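Fold the T-shirt badly and move on

27 March 2023

Quick one because the dryer just buzzed and I have opinions.

I used to work retail. Two summers at D'Amico, the one in the Plisthorpe mall, and in August we did back-to-school tees. 300 of them on one table. You folded on a plastic board, sleeves in, sides in, flip, done, and by noon some kid had pulled from the bottom of the pile and you started over. So I know how to fold a shirt. I can do it in my sleep, have probably done it in my sleep.

And I've come around to thinking the store fold has no place in a house. None.

The store fold exists so the logo faces the customer. There is no customer in my bedroom. There's a drawer, the drawer sticks, and the shirt is going to be in it for four days tops before it comes out again. Why does it need crisp corners? Who is that for.

What a T-shirt needs is to be laid flat once. That's the part I will defend. Get it out of the ball it came out of the dryer in, pull it by the shoulders, give it a second to be a shirt shape, and after that I really don't care. Halves, thirds, the rolled-up burrito thing. All fine. It's the ball that kills it. A shirt left in a ball overnight looks like a shirt left in a ball, and you'll be ironing a T-shirt at seven in the morning like a crazy person. 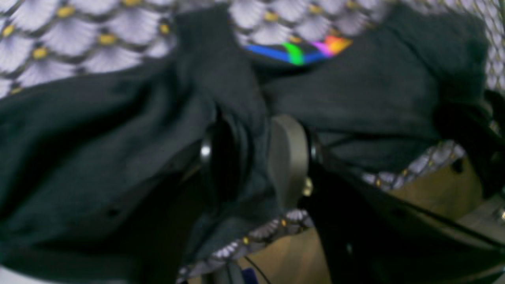
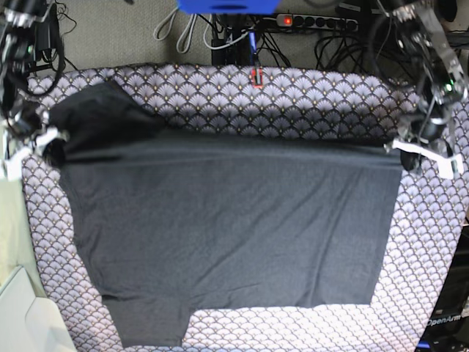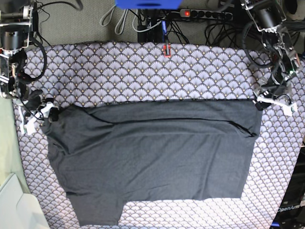 Dark shirt, fan-print cloth.

The other thing I will defend is having something under the laundry. My mother folded on a bedspread, always, and I thought it was fussy. Then I lived in the Cirkstead apartment with the gritty kitchen table and every black shirt I owned picked up crumbs. Every one. Now I throw a cloth down first. Prettier the better, honest, becuase you're going to be staring at it for half an hour. Pale pattern for the dark load so you can see where the sleeve went. I lose sleeves. Black on a black couch, forget it.

People write to me about this more than anything else I've put up, which is a little worrying. One reader in Sernitz keeps 48 T-shirts and files them on edge like index cards so every one shows. Lovely. Sounds like a job. If I had that many I'd get rid of half and go back to stacking. Somebody else said the filing method changed her mornings, and okay, I believe her, I just think what changed her mornings was that she finally emptied the drawer.

Same with the folding videos. I've watched the two-second one, you pinch here and here and cross your arms and shake. Works great on a stiff new shirt. Try it on a soft old one that's been through the wash 230 times and you get a lump with a sleeve hanging out the bottom. I've tried it maybe a dozen times and gone back to the dumb way every time. The dumb way takes longer and my hands know it.

And hanging, before anyone asks. Hanging tees gives you shoulder bumps. I know there are hangers for that. I'm not buying hangers for that.

So my rule, if you want one: flat once, fold however, sleeve sticking out is fine, close the drawer. If a guest opens your T-shirt drawer and judges you, thats a guest problem. Kids can do this version too, which they can't with the store one, mine gave up on the board in a day and threw it behind the bed. I left it there.

Towels are a whole different argument and I'm much stricter about towels. Thirds, always, fold edge out. Will get to that when the next load's done.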